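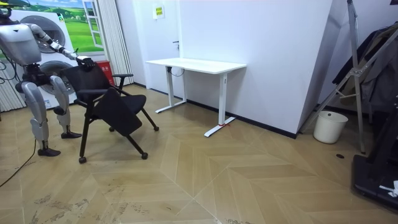
Witport Field Care Kit for full-size humanoids: review after one month

I paid $1,153 for the Witport kit, and I'll say up front that I expected to send it back. Kits like it tend to be a nice case with a torque driver in it. We run a biped on a cable line, and the job we keep going back to is moving an office chair at a desk. It's a dull job. It's also hard on wrists, fingers and ankles, so it seemed like a fair way to test a product that promises "a healthier robot in minutes."

What you get

A torque driver with a set of bits, a joint play gauge, a cable clamp set, finger tendon testers, a bottle of cleaner, a stack of wipes, and a 168-page manual. The manual covers four robot makes and reads as if it was written for a fifth. There's also a year of Corkanora, the logging software, which you will be asked to renew well before the year is up.

Setup

The box says 40 minutes. It took us most of an afternoon. A good part of that went to the cable clamps, which are meant to hold the line clear of the feet. They hold fine on a thin cable. On a thicker bundle they creep, and after a few walking runs you find the slack has gone right back where you didn't want it. We now use hook-and-loop straps from a hardware store at the thick end and keep Witport's clamps for the rest.

The zeroing routine is better. You put the robot in its standing pose, run the arms out in front at chest height, and Corkanora compares left and right for drift. Ours had a shoulder that was off, and I wouldn't have caught it by eye.

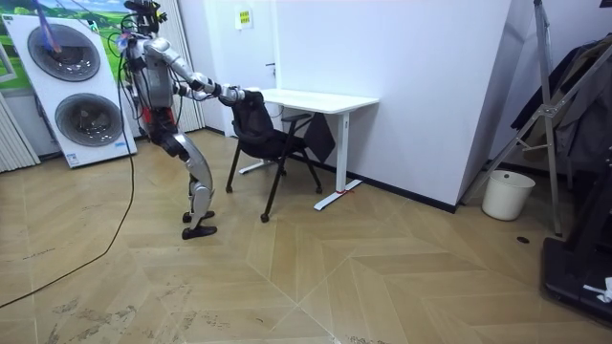
I'm less sure about the "load score" it gives you at the end of a run. It's a number out of 100, and the manual never says what goes into it. We did the same chair push twice with nothing changed and got two scores far enough apart that I stopped writing them down. If Witport wants people to plan repairs around it, they need to publish the math. Until then I'd trust the raw joint currents, which you can export if you dig through three menus.

Looking after the hands

Most of our repair time goes to the hands, so I cared about this part more than the rest. The tendon testers clip over a fingertip and measure how far it gives under a light pull. They're fiddly, and the clip doesn't like a finger that's already curled, so you have to open the hand fully first (page 91, in a footnote). But the readings were steady from day to day, which is more than I can say for the load score.

Our routine is now: hand up, fingers open, check the thumb first, then the fingers, then look over the wrist screws. Do it before the chair run. A chair on casters rolls away when the grip is uneven, and then you end up blaming the walking code for a loose thumb. We lost two mornings to that in May.

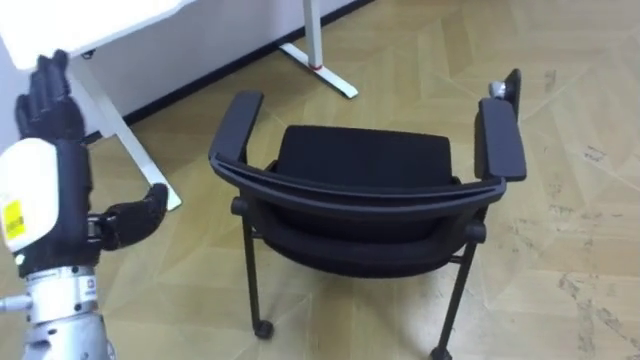 The floor problem

Grit is the thing the kit handles worst. Witport's cleaner leaves a film on rubber soles, and the manual's answer is to wipe again with the same cleaner. Plain water and a lint-free cloth did a better job for us. Sweep first if you can. There is one short paragraph on floors in the whole manual, and it assumes polished concrete.

Compared with the others

I've also used the Navarrete kit, which costs less, has no software, and comes with a better driver. The Wikeo set is a bag of hand tools and a checklist, and for a wheeled base that's all you need. Neither one has anything like the finger testers.

Would I buy it again?

Not at full price. If Witport sold the testers and the play gauge on their own, I'd order a second set tomorrow. The clamps are average, the cleaner went in the trash, and I haven't decided about Corkanora. I did email support about the load score. They sent me a link to the manual.

Three out of five, and most of that is for the finger testers.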